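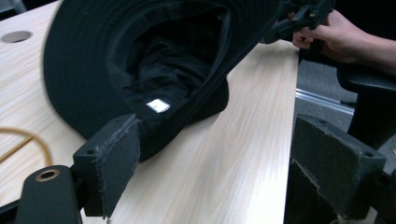
Opinion > Household > Clothing

Put the size back on the label

I own two caps that fit me and a drawer of things that don't quite. Most of the ones that don't were bought by mail, and most of them said the same thing inside: one size fits most. I have come to think this phrase should be retired, along with a good part of what else gets printed on clothing labels, and that the space should go to the numbers people need.

A label in a hat used to carry a hat size. My father's felt hats had one stamped into the leather band, and he could walk into any store, say the number, and leave with something that stayed on his head. My head is a little bigger than the middle of the range. On an adjustable cap this means the strap is on its last hole and the crown sits too high. A person with a small head has the opposite trouble, with the strap doubled back on itself and the brim coming down over the eyebrows. Neither of us is unusual. We are the people outside "most," and there are a lot of us in any grocery store line.

The case for one size is easy to understand. A store has to stock one item instead of six. A warehouse has fewer bins. If a shirt seller could get away with it, shirts would be sold the same way. I don't blame a small shop for choosing the simpler order. I do object when the label tells me nothing at all about the range. A strap has a shortest setting and a longest setting. Somebody at the factory knows both. Print them in inches and I can hold a tape measure around my head and decide for myself.

I wrote to Nakex, the company that made the last cap I sent back, and asked for those two measurements. The answer came on a Wednesday and said the cap was designed for comfort on a wide range of adults. I wrote again and was given a coupon. Return postage had already cost me more than the coupon was worth.

Compare that with the Ovwood catalog, which I still keep in the kitchen. The edition I have is from 2000, and for every hat it gives the inside measurement, the depth of the crown and the width of the brim. The paper is cheap and the photos are small. I ordered from it three times and never sent anything back. None of that information takes more than a line of type.

Sizes on other clothes have the same problem in a different form. A medium in one brand is a large in the next. Pants marked with a waist in inches often measure a good deal more than the number says, which is flattering and no help when you are ordering a second pair from someone else. With hats the number has mostly gone away. With pants it is still there and you can't trust it. I would rather have the old stamped number than either of these.

Care instructions are the other half of the label, and they are not much better. I have a jacket with a row of symbols I have to look up each time. A triangle with a cross through it means no bleach. A circle has to do with dry cleaning, and I could not tell you what the letters inside it mean. "Wash cold, hang dry" fits in the same space. If the item is sold in several countries, print it in several languages on the back of the tag and keep the words.

Labels also need to last. The print on many of them is gone after a season of washing, and then the tag is only something that scratches. Woven labels hold up, and so do stamped ones. I have an old wool cap where every word is still readable. The printed tag in a T-shirt I bought in May is blank already.

I am not asking for a law. A clothing company could do all of this with its next order of tags. Start with hats, where the change is smallest: shortest fit, longest fit, depth of crown, how to wash it. Until then I will be buying from stores where I can try things on, and there are fewer of those in my town every year.

Sign up for our weekly newsletter and get new columns by email. You can unsubscribe at any time.

Comments

capdrawer83
Agree on crown depth. I don't care about the strap, it's always the depth that gets me. Shallow caps blow off in any wind.

Tall and Tired
Try buying gloves. "One size" gloves stop before my wrist does.

millrow523
I cut every tag out the day I bring something home, so you can print whatever you like on them. Put the sizes on the website where I'll see them before I pay.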